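Where Does It Go? Storage Under the Bathroom Sink
Home and Living Studies, project report
Fanni Bozsik
Submitted 15 April 2024

1. Why this topic

Our course handout says that "a well-organized vanity saves time every morning." I have seen the same claim in store leaflets and on at least a dozen home blogs, and none of them say how much time, or for whom. My project started as an attempt to find out if it is true. It ended up smaller than that, as my advisor warned me it would, but I think the smaller question is more useful: when people have both doors and drawers under a sink, what do they put where, and can they find it again?

I should say at the start that I did not expect much from drawers. My family has a vanity with doors only and we manage.

2. What I did

There were two parts. The first was a short paper survey handed out at the Jitstead student residence and at the Premgate adult evening school. I got 88 forms back. Of those, 6 had to be thrown out. Four were blank on the second page and two were obviously filled in by the same person in the same pen.

The survey asked what kind of storage people have under or near the bathroom sink, what they keep in it, and what they last failed to find. I also asked if they were satisfied with it, and I regret that question. Almost everyone circled "mostly satisfied," including a person who wrote in the margin that she keeps her towels in the oven drawer.

The second part was a put-away and find-again exercise. Each participant got a box of ordinary bathroom things (soap, a hairbrush, spare toothpaste, cotton pads, cleaning spray, a folded hand towel and so on) and was asked to put everything in a vanity however they liked. A week later they came back and I asked them to get out certain items, one at a time, while I timed them with my phone. Over the whole project I recorded 186 of these searches.

3. The claims I was testing

The Mohamedi guide, which is the booklet our course uses for storage, makes three claims that I could check in some way.

First, that small things go in drawers and tall things go behind doors "naturally." Second, that people remember what is in a drawer better than what is behind a door. Third, that handles matter, so that different hardware on doors and drawers helps the user tell them apart without looking.

I had doubts about the third one especially. I could not find where it came from. The booklet gives no source, and when I wrote to the Turkitz showroom, which hands out a leaflet with nearly the same sentence in it, they told me it was "well known in the trade." That is not a source.

4. What people did with their things

The first claim held up, but it is hardly a discovery. Cleaning spray does not fit upright in a shallow drawer, so it went behind the doors in almost every case. I would not call that natural. It is just the height of the bottle. With the items that could go anywhere, the pattern fell apart. The hand towel was in the bottom drawer about as often as it was in the cabinet, and spare toothpaste turned up everywhere.

Several participants filled the top drawer first, until it would not take any more, and then moved down. When I asked why, they said it was the closest one. So one could say that the top drawer is popular, but I am not sure it means anything about organizing. It may only mean that people do not like to bend over.

5. Finding things again

Here I have to be careful. The searches in drawers were faster on average, and I was ready to write that the booklet was right. Then I looked at which items were in the drawers, and they were mostly the ones people handle every day at home, such as the hairbrush and the soap. The things behind the doors were the odd ones. A person may be slow to find a nail brush simply because they never use a nail brush.

The slowest search in the whole set took 210 seconds. The participant opened the doors, closed them, went through both drawers twice, and then found the cotton pads behind the cleaning spray, where she had put them herself. She was quite upset about it. I kept this result in, although it pulls the average for the doors up by a noticeable amount. With it left out, the gap between doors and drawers gets much smaller.

6. Handles and knobs

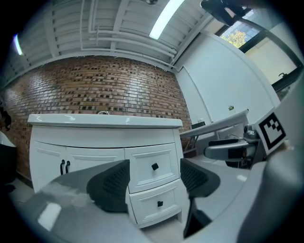
The layout I worked with has two paneled doors on the left and two drawers on the right, one above the other. The doors have black vertical bar handles set side by side near where they meet, and each drawer has a single square black knob. If the booklet is correct, this should be close to ideal, with one shape for doors and another for drawers.

I asked every participant at the end, facing away from the cabinet, to tell me what the handles looked like. Most of them got the color. Very few mentioned that the doors and drawers were different, and one insisted there had been no knobs at all -- he had opened both drawers that same afternoon. People reached left for doors and right for drawers, and I believe they would have done so with any hardware. I can't prove it, because I never swapped the handles for a comparison. That was a mistake in my planning.

7. Problems with this project

The participants were mostly my classmates, and they knew what I was studying. One layout is not enough to say anything about layouts. There was no morning rush either, and the morning rush is what the handout's sentence is about. I had planned a second round for June with the doors on the right -- this depends on getting the room again.

I also never measured whether anyone saved time overall, since putting things away neatly takes time too, and the leaflets leave that part out. In my notes the neatest participant spent longer filling the vanity than she could have won back in all of her searches together.

8. Result

I would change the handout's sentence to "some people find daily items a little faster in a top drawer." I have sent this suggestion to my advisor, along with the survey forms and the timing sheets.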